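Plododow: a laundry-folding method I'd happily use again

I've spent a good chunk of this year trying out folding policies, and most of them have left me feeling much the same way I feel about fitted sheets. So when Orlando Puma's group at Cáceres put out the code and weights for Plododow, I read the paper on the bus, grinned most of the way to Pudgate, and started setting it up that afternoon. What follows is a review of the method as somebody outside the group finds it: how easy it is to get going, where it's good, and where it still makes me want to reach in and do the job myself.

The short version of the idea, for anyone who hasn't read it. Most two-arm folding policies I've tried predict a stream of small motions for both arms from the camera views, and hope that a fold comes out the other end. Plododow adds a middle step. Before it moves, it picks a pair of "anchor" points on the garment and a line between them, and it favours lines that run along something stiffer than the rest: a waistband, a collar, a hem. The motion part of the network is then trained to keep that line straight while the loose cloth goes wherever it likes. If the line goes slack, the policy is meant to stop and choose its anchors again before carrying on.

That's it, really, and I love how plain it is. My grandmother taught me to fold shorts by the waistband and let the legs sort themselves out, and it's a treat to see the same thing written up with a loss function.

Setting up

The release asks for two arms with parallel-jaw grippers, one head view and a view from each wrist. You can run it from the supplied weights or fine-tune it on your own demonstrations. I did both. The base weights ran on the first evening, which almost never happens to me (the install notes are written by someone who has clearly watched other people get stuck). Fine-tuning wanted 300 demonstrations, and I'd put aside two weeks for collecting them. It was less of a slog than I'd feared, mostly thanks to the labelling tool. You mark the anchors in a single view of each demonstration and it carries them across to the others, and the marks it suggests are close enough that I was mainly pressing "accept".

My one grumble at this stage is the calibration script. It wants the wrist views redone any time you swap fingers, and it doesn't tell you if you've skipped it. You just get grasps that land a bit to one side. I lost a whole morning to this, and a check at start-up would have saved it.

Folding shorts

I tested mainly on sports gear, the sort of thing a junior footy club would wash by the bagful. Shorts are where the method shines. The line between anchors has an obvious home in the waistband, and Plododow finds it quickly.

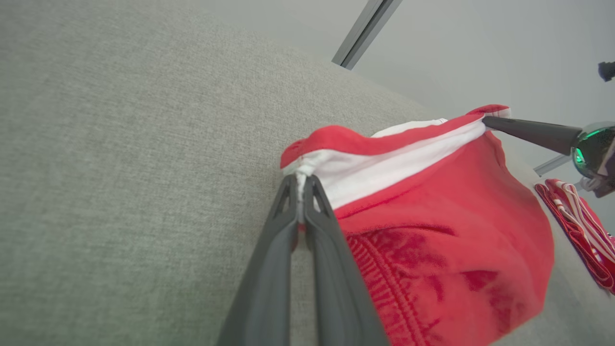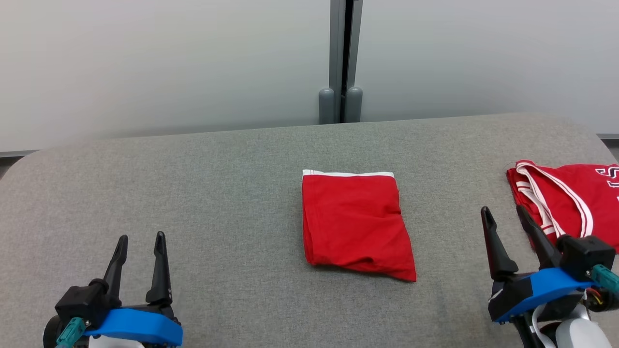

What I like most is the pause between choosing and moving. With older policies the arms start drifting toward the cloth straight away and seem to make up their minds on the road. With this one you can bring up the anchor overlay, look at the line it has picked and know what it's about to try. When it's wrong, you can see that it's wrong before anything has moved. For anyone who has to explain a failed run to a colleague, that alone is worth the download.

The re-anchoring is the other star. I tried tugging a corner free in the middle of a fold to see what would happen, and it let go, went back for a second look and picked a new pair of points, quite calmly! My old baseline would have finished the motion holding nothing. I ran the comparison on the same arms with the same demonstrations, and I'd stopped keeping the baseline's failures for later viewing well before the end, as they had all begun to look alike.

Folding everything else

Jerseys are harder. A sleeveless top has several stretchy edges that all look like decent lines, and the policy can dither between the shoulder and the hem. It usually gets there, but the folds come out less square, and I had to add extra jersey demonstrations before I was happy. The paper is upfront about this, and the authors blame the scoring step, which looks at each candidate line on its own and has no sense of the whole shape. That matches what I saw.

Socks I gave up on. There isn't enough edge for the method to hold on to, and the paper doesn't claim otherwise.

The work surface matters more than I expected, too. On a bare tabletop the fingers tended to skid when they went in under an edge. Padding gave them somewhere to press and made the grasps much more forgiving. The paper mentions this in a single line of the appendix, and I'd have put it on page one.

How does it compare?

The one I'd used most before this was Moltcombe, which works from a flattened outline of the garment and plans its folds on that. Moltcombe gives you tidier results if the clothes start out flat. Start from a heap, though, and it spends ages smoothing things out, where Plododow will take hold of a good edge and get on with it. If your clothes arrive neatly spread, stay with Moltcombe. Mine never do.

Training is also kinder on the budget. I fine-tuned for 2000 steps on one graphics card, and going longer gained me nothing I could notice. I also tried dropping the head view to see how much it was carrying. Don't! The wrist views are lovely for the grasp itself, but the choice of line falls apart without the wider look.

Things I'd like to see next: a warning when calibration is stale, a way to tell it "use the hem, please" by clicking on the overlay, and some way of scoring two lines together so that jerseys get a fair go. The issue tracker suggests the second of these is planned for November, and I'll be refreshing the page.

In the meantime I've moved my everyday setup over to it, and the next lot of demonstrations I'm collecting is all long sleeves.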